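# Why do plates have a ring on the bottom?

Turn a dinner plate over and run your finger around the back. Feel that raised circle? It's called a **foot ring**, and it's a really clever bit of pottery!

A plate starts out as soft clay. Then it goes into a super-hot oven called a kiln. The foot ring lifts the middle of the plate off the table, so it sits steady and doesn't wobble under your peas.

Plates can stand up, too – all they need is a rack with dividers to lean on.

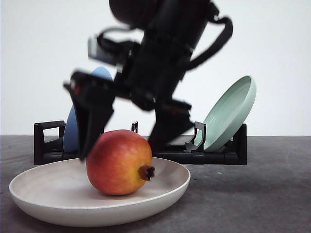
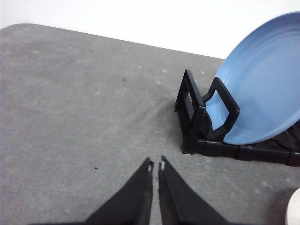
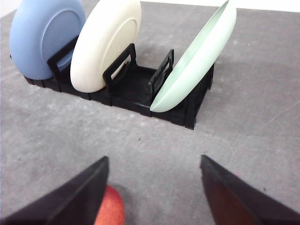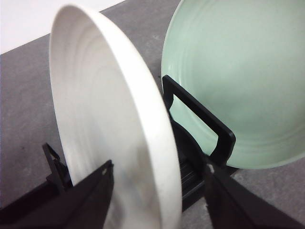
Many plates also have a shiny coat called **glaze**. It's a bit like a thin layer of glass, and it keeps water and gravy from soaking into the clay. But potters often wipe the glaze off the foot ring, or the plate could stick to the kiln shelf!

**Try it:** Ask a grown-up for a plate, a piece of paper and a pencil. Trace around the rim, then the foot ring. How much smaller is the second circle? My friend Nele tried it with a saucer and a soup bowl, and now she checks every plate at dinner.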